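Girano Rebound Net: Eight Weeks in the Driveway
Reviewed by Edivaldo Nogueira
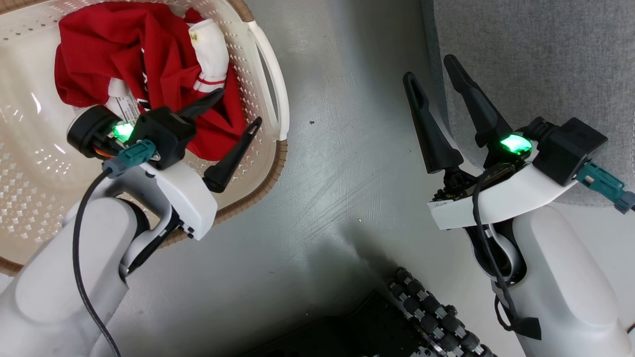
What it is

The Girano is a return net for basketball. It goes up around the pole and rim you already have, catches makes and most misses, and rolls the ball down a fabric chute to wherever you point it. I bought mine in August, before my daughter's high school season, and it has been used four or five evenings a week.

Our hoop is a Sayce in-ground model with a square pole. The box says the net fits round poles too, but I haven't tried that.

Setup

The first assembly took me 41 minutes working alone. The side arms slot into a collar and lock with spring pins, and the pins are stiff when new. The instructions skip the step where you thread the lower cord through the chute, so look at the diagram on the back page before you hang anything.

After that it gets quicker. Folding it up is easy enough, though it never went back into the carrying bag as neatly as it came out. I hang it on two hooks in the garage now.

Shooting with it

Straight-on shots come back well. From the free throw line the ball arrives at the shooter's feet on one bounce, which is fine for form work. My daughter's coach, Jussara Barbosa, has her players shoot sets of 20 from five spots, and with the net you can get through all five without chasing much. Without it we were spending half the time getting balls out of the neighbor's hedge.

Corner threes are weaker. A long miss off the far side of the rim clears the net more often than I'd like, and the side panels could be a foot taller. You also have to walk up and turn the chute by hand each time you change spots. The collar clicks into position but the clicks are hard to feel with cold hands.

The net sits high in front of the rim, so layups are out. If you want to finish a drive at the basket, take it down first. It also makes you put some arc on the ball. A flat shot hits the top cord and drops in front of you. Coach Barbosa likes that. My daughter did not, for the first week.

Wear so far

The netting has no holes. One corner of the chute started to fray where it rubs the pole, and I wrapped that spot with athletic tape. The arms have some surface rust at the joints after a wet stretch in September. I wiped them down with oil and it hasn't spread.

Compared with the Movo

Daniyal Chaudhry, whose son is on the boys' team, has the Movo and let us use it for a weekend. The Movo has taller sides and caught more of our corner misses. It is also a good deal heavier and really needs two people to put up. For a team that leaves its net standing in a gym, I'd pick the Movo. For a driveway where a car has to get past at night, the Girano is easier to live with.

Should you buy it

If you mostly shoot alone and mostly from the front half of the court, yes. For two or more shooters it adds little, as one of you can rebound. I'd skip it for small kids, who can't get the ball over the front cord yet.

Rating: four out of five. I took off the point for the short side panels and the missing step in the instructions.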